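Capsule toys

Capsule toys are the little prizes you get by feeding coins into a machine and cranking a handle until a plastic ball drops out. I've been writing the entries on this wiki for pocket-sized collectibles for a while now, and this is the one I kept putting off, mostly because I love them too much to be brief!

The idea grew out of gumball machines, which sometimes had a trinket mixed in with the candy. Japan took it a lot further (whole shops with nothing but machines, wall to wall), and the toys got better as the prices went up. My own first one came from a machine at the Stelalbridge ferry terminal, and it was a tiny stapler. It really stapled, too.
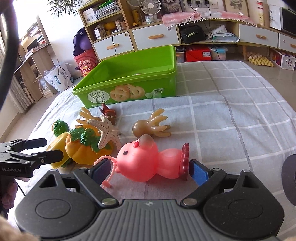

3 min read

Figures on a strap or chain are a huge part of the hobby, and so are animals, doll-sized food and very serious models of office furniture. Most makers sell them in sets, and you can't pick which one you get. Skuvent, a small maker I'm fond of, put out a bakery set of 12 in April, and I ended up with four identical rolls before I saw a single pie.

Trading is how people finish a set. The Nullby swap board had 106 open offers last time I looked, nearly all of them for the rare color of something. Condition matters there, and so does the paper slip that comes folded up in the capsule – plenty of traders want it included, so don't toss it like I did for years.

As for the empty capsules, some shops keep a bin for them next to the machines. I use mine for buttons and seeds.

See also: Gumball machine, Phone strap, Blind box

Last edited October 20, 2018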